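4. Dietary fibre, meal timing and muscle function in older adults

4.1 Background to the intervention

Loss of muscle strength in later life is usually discussed in terms of protein. Intake targets for older adults have been raised several times, and most trials in the field vary the amount or the source of protein while leaving the rest of the diet as it was. Fibre has received less attention. It slows gastric emptying, alters the rate at which amino acids reach the blood, and is fermented in the colon to short-chain fatty acids, which may act on muscle tissue through their effect on low-grade inflammation. These routes pull in different directions. A slower supply of amino acids after a meal could blunt the short rise in muscle protein synthesis, while lower inflammation over weeks could preserve it. The Trarkitz study was set up to separate the two by moving the same daily amount of fibre between meals.

4.2 Participants and allocation

Adults aged 70 and over living independently in the Trarkitz district were invited through their general practices. Exclusion criteria were diabetes treated with insulin, coeliac disease, inflammatory bowel disease, renal impairment requiring a restricted diet, and any fracture of the lower limb in the preceding year. A total of 200 participants were enrolled and allocated in equal numbers to an early-fibre arm or a late-fibre arm. Allocation was stratified by sex and by baseline grip strength. Couples living at the same address were allocated together, because a pilot had shown that shared kitchens made separate menus unworkable. This clustering was taken into account in the analysis.

Participants could not be blinded to the timing of their meals. Staff who carried out the physical tests were not told the allocation, and participants were asked not to discuss their food during test visits.

4.3 Dietary protocol

Both arms received 20 g of supplementary fibre per day for the whole of the intervention, supplied as a mixture of oat bran, cooked pulses and a barley-based bread baked to a fixed recipe by Nuvska. In the early-fibre arm, the whole supplement was eaten at breakfast. In the late-fibre arm it was eaten with the evening meal. The midday meal was left free in both arms. Protein was not restricted, but participants were asked to keep to their usual sources and to record any change.

The supplement was introduced in steps over the first fortnight to limit bloating. Participants who reported persistent discomfort were allowed to halve the pulse portion and replace it with extra bread of equal fibre content. Those who made this change were kept in their arm for the main analysis and left out of the per-protocol analysis.

Intake was recorded in a paper diary on three days in each month. Diaries were coded against the Drekemer food tables, with local dishes added by hand where no entry was available. Two coders worked independently, and differences were settled by reference to the original entry. Where portion size was missing, the median portion for that food and sex was used. Alcohol was coded separately and did not contribute to the fibre total.

4.4 Outcome measures

The primary outcome was the change in grip strength of the dominant hand between baseline and the final visit. Three attempts were made with a rest between each, and the highest value was taken. Secondary outcomes were chair-rise time, usual walking speed, fasting glucose, and a composite score for lower-limb control described below. Test visits were held in the morning after an overnight fast, and a standard low-fibre snack was given once blood had been drawn. Physical tests began no sooner than one hour after the snack.

Lower-limb control was assessed with a stepping task adapted from Ó Conaill. The participant stands at a start line and places the named foot in one of four quarters on a spoken cue, returning to the start line after each step. Errors are scored where the foot lands in the wrong quarter or rests on a dividing line. The task was chosen over a single-leg stand, which has a marked ceiling effect in the fitter participants and a high refusal rate in the frailer ones.
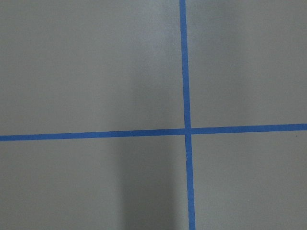
Figure 3. Crossed strips of blue tape on a grey surface.

Each participant completed 10 practice steps, which were not scored, followed by the scored series in a fixed random order common to all visits. The order was held the same across visits so that any learning effect would fall equally on both arms. Participants wore their own flat shoes and were asked to bring the same pair each time. A member of staff stood within reach throughout, and the task was stopped at the first sign of unsteadiness. Stopped tasks were scored as missing and handled by multiple imputation, with baseline walking speed, age and sex in the imputation model.

4.5 Statistical analysis

The main analysis compared arms by a linear mixed model with baseline value, sex and age as fixed effects and household as a random effect. Stepping errors were analysed with a negative binomial model with the same terms. Total energy and total protein intake were added in a sensitivity analysis only, as both could plausibly be changed by the intervention. A large breakfast, for instance, may reduce appetite at midday, and adjusting for the lower intake would remove part of the effect under study.

Seasonal variation in diet was expected. Recruitment ran from April, and participants who joined early were eating more fresh vegetables at baseline than those who joined in the autumn. Month of entry was therefore included as a categorical term in all models. No interim analysis was planned or carried out.

4.6 Adherence

Adherence was estimated in two ways: from the diaries, and from the weight of unused bread and bran returned at each visit. The two measures agreed closely in the early-fibre arm and less well in the late-fibre arm, where diaries tended to give the higher figure. Evening meals were more often eaten away from home, and the supplement was not always carried. For this reason returned weight was used in the per-protocol definition, and the diary estimate is reported alongside it in the supplementary tables.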